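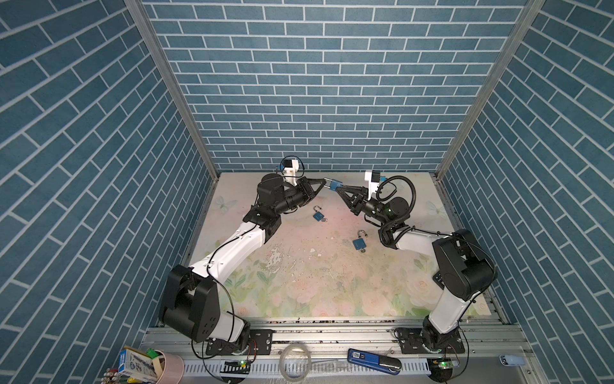
## Wall coverings and floor mats: care guidance from Gestden Interiors

**1/** Gestden Interiors has updated its care guidance for patterned wall coverings and printed floor mats. This thread summarizes the main points for customers, tenants and facility managers. The full leaflet is available at the front desk of the Awwad Street showroom.

**2/** Brick-pattern wallpaper remains the most requested design in our small-room range. Blue brick with thin white mortar lines is now offered for back walls and side walls alike. Customers covering three adjoining walls should order every roll from a single batch.

**3/** Pattern alignment should be settled before any paste is mixed. Begin at the center of the back wall and work outward to both corners. In a running bond, each row of bricks is offset from the row beneath it, and an error of even half a brick will be visible at the corner.

**4/** Where a metal post stands in the corner, the paper should be trimmed to meet the post neatly on either side. Paper should not be wrapped around aluminum. Paste does not hold well on bare metal, and the edge will lift.

**5/** Pale floor mats printed with flowers, leaves and butterflies pair well with a blue wall. They also show dirt sooner than darker designs. Dark specks and white flecks are most noticeable toward the middle of the mat, and smudging in that area should be treated early.

**6/** Recommended cleaning for printed mats:

- Lift loose debris with a soft brush or a vacuum on its lowest setting.
- Wipe the marked area with a damp cloth and mild dish soap.
- Work from the outer edge of the smudge toward its center.
- Blot with a dry cloth and leave the mat flat until fully dry.

**7/** Bleach, scouring pads and steam cleaners are not approved for any printed mat we supply. Soft pastels such as pink, cream and green may fade unevenly under harsh products, and fading of this kind is not covered by the warranty.

**8/** Wallpaper may be dusted with a dry microfiber cloth. Marks on the white mortar lines may be treated with a clean white eraser, applied lightly. Please test any method on a low corner first.

**9/** Our service desk handled 455 mat inquiries during the last review period. Of these, 12 led to a replacement under warranty. Most of the others concerned surface dirt and were closed after the customer received cleaning instructions.

**10/** Customers who purchased from the former Plotell catalog remain eligible for care advice. Replacement rolls from that catalog are limited to existing stock. Please have the batch number ready when contacting us.

**11/** Henryk Stępień, Head of Customer Care, will present the revised guidance at the showroom on Saturday. The session will cover corner trimming, seam repair and mat cleaning. Attendance is free of charge and limited to 19 places.

**12/** Requests for a printed leaflet or a sample of the blue brick pattern may be sent by direct message to this account. Please include a mailing address and the name of the range.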